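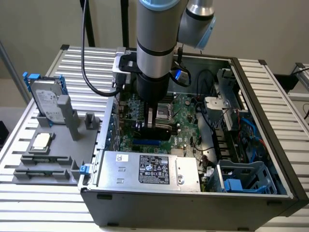

7. Recording the examples

The learning system copies what it is given, faults included, and most of what gets blamed on the model was already sitting in the recordings. Section 6 covered the arm. What follows covers the person driving it. The first trap is the parts fixture. With a processor lying in its pocket and a hard drive upright in the back slot, every item has one home and one angle, so a system can appear to have learned to find a part when all it has learned is where the pocket is. Treat any high score from a bench like that with suspicion until you have moved the fixture.

7.1 Before each recording

1. Lay the tower on its side on the slatted table and check that it does not rock.
2. Load the fixture according to the task sheet. If the sheet says the drive is out, take it out.
3. Open Meklow and start a new batch. Do not add to somebody else's batch, even if it is the same task.
4. Move the fixture to the next mark on the card. The marks look fussy. Use them anyway.
5. Check the view from both cameras. A cable hanging across the wrist view spoils the whole recording, and Meklow will not warn you.

Caution: Unplug the tower's mains lead before anything metal goes near the board.

7.2 Recording

1. Press Record and wait for the tone.
2. Drive the arm to the part at the speed you would use if no one were watching. Operators slow down when they know it counts, and the slow style is then what gets learned.
3. Close the gripper, lift, and carry the part to its place.
4. If you miss, carry on and recover. Keep the miss.
5. Open the gripper fully before you pull away.
6. Press Stop, then mark the attempt as Done, Recovered or Failed. "Nearly" is Failed.

Note: In July we threw away 372 recordings because the operators had been stopping and starting again after each fumble. The set that was left looked lovely and taught the system nothing about fumbling. Do not tidy up as you go.

7.3 Expansion cards

Cards need more care than memory or drives. Held upright, a card is a thin strip from above and hides part of the slots behind it, so the wrist view is at its least useful just when you want it most. Line up using the fixed camera first and the wrist view second. Push down only when the card is square to the slot.
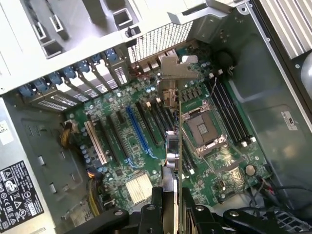
Genji Sasaki disagrees with the order given here, and his note on the July draft is kept because he may be right: "If the operator leans on the fixed camera, the model will too, and the day someone knocks that camera you have nothing. I'd record half of them by wrist view alone and put up with the failures."

We have not tested this properly. Until we have, follow the order above, but write "wrist only" in the comment box for any card attempt made his way, so the two can be told apart later.

7.4 Checking a batch

1. Open the batch in Hilus and play back every recording marked Recovered. Yes, every one.
2. Compare the label with what the part does at the end. A card standing in a slot is not always a card seated in a slot.
3. Reject anything where the two camera clocks differ by more than 2 frames.
4. Have a second person label 123 recordings without seeing your labels. If you have fewer than that, have them label the lot.
5. Send disagreements to Chiharu Sekiguchi. Do not settle them between yourselves over tea.

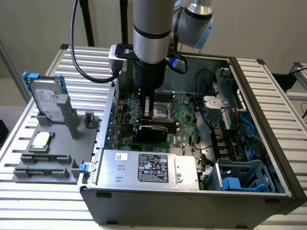 Step 4 is the one people skip. It is dull, and the figure it gives is usually worse than hoped. Skip it and you have no idea whether "Done" means the same thing at Totton as it does here.

7.5 How many are enough?

We don't know, and would be wary of anyone who says they do. The set released in September 2025 has 3,018 recordings. That number gets quoted a good deal. Far too many of them were made with the fixture on the same mark, and a smaller set with more movement in it might have done as well or better. Before you book more bench time, look at the spread page in Hilus. If the dots sit in one clump, more of the same will only make the clump darker.

Note: The automatic "quality" score in Meklow mostly rewards smooth motion. Leave it switched on if you like, but do not use it to accept or reject a recording.

7.6 Ending a session

1. Park the arm clear of the tower.
2. Close the batch. An open batch is not backed up.
3. Enter the mark numbers you used on the log sheet, including any you missed out.
4. Tell Venkatesh Arumugam about bent pins or damaged slots. Do not swap the board yourself; a new board in the middle of a batch has to be recorded as a change of set-up (see 9.2).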